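**Lazy loading of images on long listing pages: proposed default**

**dkennedy_web** (moderator), October 28, 2022

Members are asked to comment on the following proposal before the shared gallery template is updated in December.

The template currently requests every image when the page opens. On the Donberg listings page this means 113 images, most of which the visitor never scrolls to. We propose adding `loading="lazy"` to every image tag and removing the older jQuery scroll plugin.

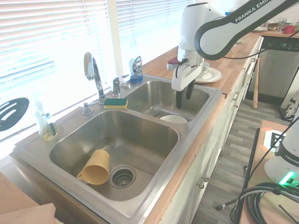 The plugin would remain available in the archive folder for sites that still depend on it. No change to the page markup is required apart from the attribute itself.

Darlene Kennedy
Template maintenance

---

**khoury_dev**

I support removal of the plugin. I do not support applying the attribute to every image. The first row should load normally, or the main picture will appear late on slow connections.

---

**bevar30**

> The first row should load normally

I must respectfully disagree. The template cannot know how many images fit in the first row, as this depends on the screen. A single rule is easier to maintain.

---

**khoury_dev**

It does not need to know. Exempt the first four images and accept that the number will be wrong on some screens. Please also set `width` and `height` on each tag, as the text on our pages currently jumps while images arrive.

---

**claleo_support**

Our installation relies on the plugin's callback to record image views:

```
$('.gallery img').on('appear', logView);
```

Removal would break this. Is a replacement planned?

---

**dkennedy_web** (moderator)

An `IntersectionObserver` can serve the same purpose, and I will post a sample in this thread. The proposal is amended to exempt the first four images. The objection from bevar30 is noted and remains open for comment.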